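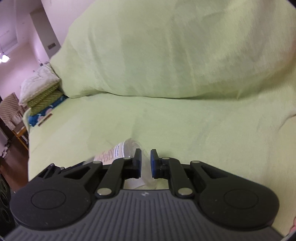

Effect of household demonstrations on grasp success for transparent bottles: how should the comparison be reported?

Posted in Manipulation Research, Data and Methods

Panport Lab Desk

Our group is preparing a short methods report and would appreciate guidance from members who have published comparable work.

The study concerns demonstrations recorded by people with a hand-held gripper in ordinary homes. Each participant carries the tool, picks up household articles from the surfaces on which they are normally found, and sets them down again. The wrist-view video and the estimated tool motion are then used to train a policy, and the policy is evaluated on a fixed arm fitted with matching fingers.

The result we wish to report concerns clear plastic bottles lying on soft bedding. We trained two policies. The first, which we call the table policy, used demonstrations recorded only on hard, flat surfaces. The second, the mixed policy, used the same total number of demonstrations, but a portion of the table recordings was replaced with recordings made on beds and sofas. Each policy was evaluated in 100 trials on a bed with a fleece blanket. The table policy completed 40 of them. The mixed policy completed 78, leaving 22 failures.

Our internal reviewers have raised three objections, and we are not certain how much weight to give each one.

First, the homes differ from the evaluation room in wall color, lighting and furniture. A reviewer has suggested that the gain may come from background variety and may have little to do with the soft surface itself.

Second, most of our bottles carry a printed paper label. The same reviewer believes that the policy may be locating the label and ignoring the clear plastic, in which case the word "transparent" in our title would be misleading.

Third, we counted a trial as complete if the bottle was lifted clear of the blanket and held for the required interval. A second reviewer would prefer that we also count whether the blanket was lifted along with it. We did not record this at the time of the trials, although the video has been kept.

We have the evaluation arm available until the end of the month and could run a limited number of further trials. Which of these points should be addressed by new experiments, and which may be handled in the text?

Posted August 2024. Edited once to correct the description of the mixed policy.

Werklow Robotics Methods Group

The three objections are of different kinds, and we suggest that they be answered separately.

The background objection requires an experiment. At present the two policies differ in two respects: the surface under the bottle and the room around it. A reader cannot separate them. The usual remedy is a third policy trained on demonstrations made on hard surfaces in the same homes. Kitchen counters, dining tables and desks will serve. If this third policy performs close to the table policy, the soft surface is the likely source of the gain. If it performs close to the mixed policy, the title of the report will need to change. The total number of demonstrations must be held equal across all three, and the bottles should be drawn from the same set.

You may already have suitable material. In most home collections we have reviewed, participants recorded several surfaces per visit, and the hard-surface recordings were simply never used. It would be worthwhile to check before scheduling new visits.

The label objection can be addressed in a modest number of trials. Remove the labels from half of the evaluation bottles and run both existing policies again. We would also recommend running a condition in which the label faces down into the blanket. In our experience this condition is the more informative one: the label is still present, but very little of it reaches the camera until the fingers are already close. Please report the labeled and unlabeled results in separate rows. A single combined rate would conceal the effect that the reviewer is asking about.

It would also be prudent to describe how the bottles were presented. A bottle whose neck points toward the gripper offers a narrow grasp close to the camera, while one lying crosswise offers the wider body. If the presentations were not balanced between the two policies, that alone could account for part of the difference. We have seen this occur when two operators reset the trials on different days, each following a personal habit.

The blanket objection does not require new trials if the video is complete. Two raters should score every successful trial from the recordings without knowing which policy produced it. We suggest three categories: no contact with fabric, fabric touched but released, and fabric carried with the bottle. State the level of agreement between raters. If the wrist view is the only view available, you should expect a number of trials that cannot be scored, as the fingers and linkage will hide the fabric at the moment of closing. Report those as unscored and do not assign them to either side.

One further matter. A difference of 38 successes in 100 trials is large, and it should be accompanied by an interval. More importantly, if the 100 trials were all performed with one blanket on one bed, they describe that blanket and that bed. The interval will not reflect how the policy would behave on another. Kindly state this in the limitations section in plain terms.

kpodo_bench

We ran into the same thing last year, so I will add what we found, with the caution that our set was small.

We used 8 bottles, all clear, on a quilt and on a loose fleece blanket. On the flat quilt there was hardly any gap between policies. On the bunched fleece the gap was very large. Our table-trained policy tended to come in at a height that made sense for a hard surface, push the bottle down into the pile, and then close above it. I would look at your failures with that in mind. If most of the table policy failures are "closed above the bottle," you have a good mechanical story for the soft surface and the background question becomes less pressing.

Also check whether your finger pads match. Our hand tool had a soft pad on one side and a worn one on the other, while the arm had two new ones. It made a difference on smooth plastic, and we had to repeat a week of trials.

I don't have a strong opinion on the title.

Lurkine Data Office

The previous replies address the experimental design adequately. The following remarks concern the data and its release.

Home recordings made with a wrist camera and a wide lens capture considerably more than the object being grasped. Furniture, wall fixtures, bedding and personal articles are commonly visible behind the fingers. If you intend to publish the recordings in support of your result, confirm that the consent form covers the room as well as the participant's hands. Our own form was revised in May for this purpose, and a number of earlier recordings had to be withheld until the households had signed the revised version.

Blurring the background before release is sometimes proposed. We advise against it where the background is itself under discussion. A reader who wishes to test your first reviewer's objection will need the original pixels, and a policy retrained on blurred video may not reproduce the published figure. If blurring is unavoidable, train and evaluate on the blurred version as well, and publish both results.

For each demonstration we would expect the following fields to be recorded:

Surface type, with fabric noted where applicable
Whether the surface was flat or bunched at the start of the grasp
Object, with label present, removed or hidden
Direction of the bottle neck relative to the tool
Room identifier, assigned so that it cannot be traced to an address
Condition of the finger pads

The second field is frequently omitted — it was absent from our first two releases — and it cannot always be recovered from the video afterward.

With respect to the title, "clear bottles on soft household surfaces" would be accurate for the data as you describe it. The word "transparent" may remain in the body of the report once the unlabeled trials have been completed.

Panport Lab Desk

Thank you to all who replied. We have located hard-surface recordings from the same homes and will train the third policy as suggested. The unlabeled and label-down trials have been added to the arm schedule. The blanket scoring will be carried out by two members of staff who were not present for the trials.

In reply to the remark on failures: a preliminary review of the table policy recordings does show the fingers closing above the bottle in many cases, but we have not yet tallied them and would prefer not to give a figure. The pads on the two devices were of the same type. Their wear was not logged.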